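Verkisach Preserve open day, November 7, 2022

What a morning! The preserve opened its new ridge loop to visitors and I'd had it on my list since August, so I was at the gate well before the first guided walk set off. Nidia Bedoya led our group, and she set a friendly pace with plenty of stops (my old beagle, Puma, was very grateful). The loop climbs 312 feet through oak and hemlock, and then you pop out on a rock shelf with the whole valley spread below you.
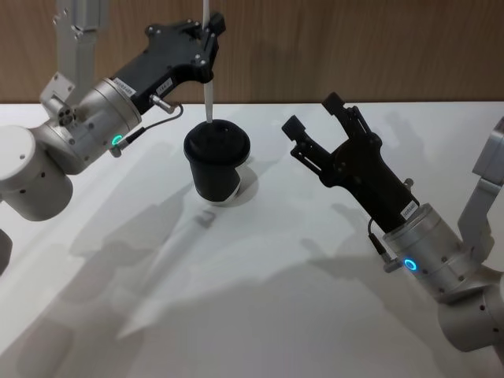
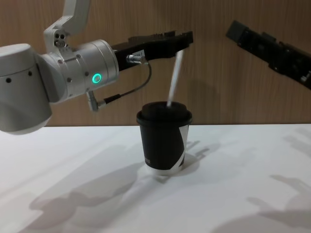 From the shelf the trail drops to Grullex Pond, and this was my favorite part. The boardwalk is wide enough for two people and a dog, and the water was so still that the far bank showed twice. Bring something to drink, as there's no fountain past the gate. A black cup with a straw, like the one on the white table, would be hard work on the rock steps, so take a bottle with a lid!

Nasrin Ranjbar met us at the pond with maps and let the kids try her spotting scope. We saw wood ducks, and one very patient heron. Parking is $6, and the lot holds 80 cars. Dogs are welcome on a leash everywhere except the north meadow. I'm going back for the Prisel spur, which leaves the loop just after the second bridge.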